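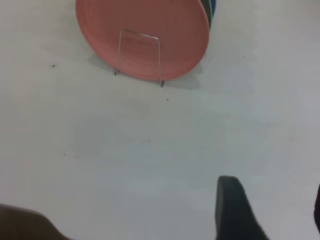 Stop buying bigger arms

I'll say it quickly because I've got a shift at four. Most people building robot arms at home are spending their money at the wrong end. Bigger motors, longer reach, a shoulder that could lift a dog. Then the bit that touches the world is two strips of whatever was left in the drawer.

I did it as well. First arm I built in the Gevine workshop had a lovely base. Took all winter. Could swing a full bag of sugar across the bench and stop dead. Couldn't pick up a plate. Not a chance. A plate standing on its edge in a wire stand, a thing every toddler can get at, and the arm just shoved it into next door's soldering.

Plates are my test now and I think they should be yours. People use blocks. Foam cubes, nice and square, bright colours, they never slip and they never chip. A cube tells you your arm can go to a place and close. Fine, done, have a biscuit. A plate tells you whether you've built anything worth having. Thin at the rim, curved, heavier than it looks, and if there are others behind it you have to get one without dragging its mates along. And the wire is in the way. The wire is always in the way, and it's thin and shiny, and cheap cameras hate thin and shiny.

Which brings me to cameras. Put it on the wrist. I'll argue this one with anybody at Gevine and I have done, at length, past closing. The overhead camera gives you a lovely tidy map of the bench and then the hand comes in and covers the one spot you wanted to see. On the wrist you get the rim, the shadow, the stand, and a bit of your own finger in the corner to tell you where you are. Yes it wobbles. Yes everything near the lens is a blur. Still better.

Money. My whole hand - fingers, pads, wrist bracket, the lot - came to 32 quid. The base before it cost more than I'm going to write down where my family can read it. The pads are the part that matters and they are the cheapest bit of all, and I went through 19 versions before I stopped hating them. Too hard and the glaze skates. Too soft and the finger folds round the edge and won't let go, so you stand there with an arm in the air holding a plate like a waiter who's forgoten the table number.

The Joubert kit is where a lot of people round here start, and I've nothing against it. Goes together in an evening, the manual's readable. But look what it's got you thinking about. Forty-odd pages on the joints and one page on the grip, and the one page says squeeze until firm. Squeeze until firm! On crockery! The Veso one is no better, it just has nicer screws.

The other thing people do is go fast. I don't understand it. Everyone wants the clip where the arm whips across and snatches. My arm takes 60 seconds to get to a plate, and I've been laughed at for it, and I have broken very little crockery this year. Slow is allowed at home. There's no line manager. If it takes a minute to put one plate away that's a minute I was going to spend looking for my glasses.

Somebody on the workshop board said a slow robot that moves plates is pointless as you could do it yourself. Well yes. You could also buy bread. My mum's hands are bad now and the plates are exactly what she drops, not the sugar, not cubes. I'm not saying I've built her anything. I'm nowhere near, and I wouldn't let this arm within a yard of her good set. But if those of us in sheds and shared rooms don't bother with the fiddly dull end of the job then all we're making is cranes.

So what I'd like to see. At the March open bench, no cubes. Everyone brings a second-hand plate and a wire stand, bench 3863 if the card reader's working, and we see whose hand can lift one out and put it back in the same slot. No points for speed. No points for how big your shoulder is. Bring a dustpan. I'd put up the tea money as a prize but I've just spent it on pads.

And if you're reading this with a basket full of motors, close the tab. Go and spend a tenner on rubber, felt, silicone, old bicycle tube, anything with a bit of give in it. Cut it up, stick it on, try it on the plate, peel it off again. Bondo will cut you small sheets if you ask at the counter and don't go at lunch time. Right, bus.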